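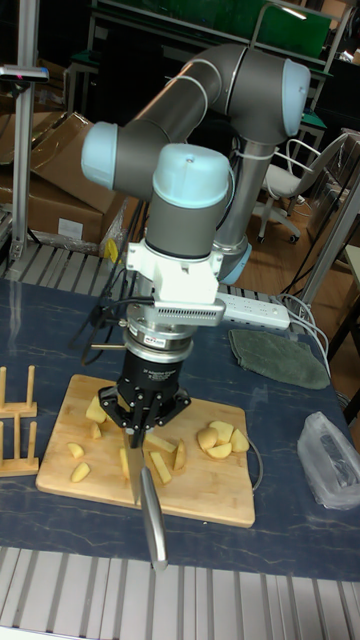
Planche à découper et couteau de cuisine, table bleu-gris.

Commune d'Ostavau
Bureau de coordination électorale
Procès-verbal de la séance de juillet

Présidence : Leire Montes
Secrétariat : Rosalie Kuster
Excusé : le délégué de la section Harard
Ouverture à 18 h 40

1. Procès-verbal précédent
Adopté sans modification, hormis l'orthographe de Pledura au point 4.

2. Second tour de l'élection communale
Le scrutin a lieu dimanche. Deux listes restent en présence, la liste Zwahlen ayant retiré sa candidature dans le délai légal. Les bulletins du premier tour encore en stock sont mis sous scellés et ne peuvent être réemployés. Mme Kuster rappelle que tout bulletin au nom d'une liste retirée est nul et doit être consigné comme tel, séparément des bulletins blancs.

3. Bureaux de vote
Les six bureaux sont maintenus. Celui de Pledura est transféré au rez-de-chaussée de l'école, l'accès par la cour étant en travaux. L'affichage du changement est à la charge du secrétariat. Ouverture à 8 h, clôture à 18 h, sans prolongation à Harard malgré la demande reçue.
Décision : adopté par 5 voix, sans opposition.

4. Procurations
Trois procurations ont été contestées au premier tour pour défaut de signature du mandant. Le bureau confirme leur rejet. Les présidents de bureau reçoivent la liste des mandataires la veille du scrutin, sous pli fermé.

5. Dépouillement
Le comptage se fait par paquets de 40, avec double lecture. En cas d'écart entre émargements et enveloppes, le paquet est recompté avant toute transmission. Les résultats partiels ne sont communiqués à aucune liste avant la signature du procès-verbal de bureau. La liste Harard-Ostavau demande la présence d'un second observateur par table ; demande rejetée, le règlement n'en prévoyant qu'un.

6. Divers
Le remboursement des frais d'affichage est reporté à la prochaine séance, les pièces de la liste Zwahlen étant incomplètes.

Séance levée à 20 h 05.

La présidente : L. Montes
La secrétaire : R. Kuster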